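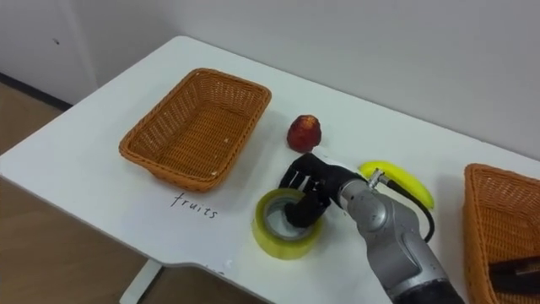 I sorted the kitchen again. I know, I know - I told you in May that I was finished with it, and I believed it when I typed it. But then the fruit started migrating (onto the windowsill, into the bread bin, one apple in with the tea towels) and I decided the whole business needed somewhere to live.

So this month's item is about baskets and labels, and a bit about tape, and if you only come here for the soup recipes you can skip down to the next bit with my blessing.

I'll begin with the baskets. I'm a wicker person. I've tried the clear plastic tubs that everybody on the internet has in their pantry, and they look wonderful for a week, and then there's a sticky ring on the bottom and a crack in one corner. Wicker hides a lot. It also lets air get to things, and bananas shut up in a lidded tub go from green to soup while you're out getting the mail. What I look for now is a rectangle with sloping sides, fairly shallow. Shallow matters more than you'd think! In a deep basket the bottom layer is always a secret, and I have met some of those secrets and would prefer not to again.

The orangey-brown kind is my favorite, mostly for the color. Against a white table it warms everything up, and red apples look good enough in it that people eat them. We have gone through more apples in two weeks than in the whole of the summer.

I bought mine at Claker, the big one out past the garden center, where they stack them by size along the back wall. If you go, measure first. I did not measure first. I brought home one that was too long for the shelf by the width of my thumb, and I had to drive back with it on the passenger seat, where it set off the seat belt alarm. Gident has them too, with a tighter weave and a higher price, and I couldn't see that the extra money bought me anything except a little cotton bag to carry it home in.

Now, the labels. I've made every kind of label there is. I've done the chalkboard ones (they smudge), the little brass frames (they fall off) and the printed stickers, which I lined up with a ruler and then peeled off again because they made my cupboards look like a pharmacy. What I like these days is plain handwriting. One word, thin black pen, lowercase, in your own cursive, right where the thing goes. Just "fruits" in front of the fruit basket, sitting at whatever slant your hand gave it. It's quick, it's cheap, and it looks like a person lives there.

Test your pen before you write straight on a tabletop, please. I say this with feeling. On a smooth white finish some markers will wipe away with a damp cloth and others are part of the family forever, and the only way to find out is a dot on the underside, left overnight. If you'd like to play it safe, write on a strip of clear tape and stick that down where you want the word.

And that brings me to the tape, which has turned into the thing I reach for most. Ordinary clear packing tape, the wide stuff. I use it over paper labels so they survive the steam from the kettle. I use it on the bottoms of baskets where the ends of the wicker poke out and scratch. I use it to mark out a spot on the table while I'm deciding where everything should sit, which saves a lot of pushing things back and forth. The only trouble with tape is that it has no home of its own. It ends up lying flat among the fruit, next to the bananas, and gets picked up and put down in a new place four times a day. I've started hanging mine on a hook by the back door, with the end folded over on itself so I can find it again. That little fold has improved my temper no end.

A few smaller things, since I'm here. Keep the bananas away from the apples if you want either to last - they ripen each other, and it happens fast in September. Don't line the basket with newspaper (I got a headline printed on a pear). And give the wicker a good knock over the sink every couple of weeks, then go along the rim with an old toothbrush. You won't believe the crumbs.

Scuffs on a white table come off with a dab of baking soda paste and a soft cloth, by the way. Go gently on the front edge, where everyone leans, and do a small patch first in case your finish is fussier than mine.

Several of you wrote in after the last issue asking whether you really need a separate basket for everything. No! Start with one. Fruit is a good one to start with because it's always moving and it looks nice out in the open. Live with it until you stop noticing it, and then see what's still wandering around the kitchen. In my house that was batteries and dog leads, and they're next.

If you've got a basket system that works, or one that went badly wrong, write and tell me. I read everything, usually with an apple in my hand.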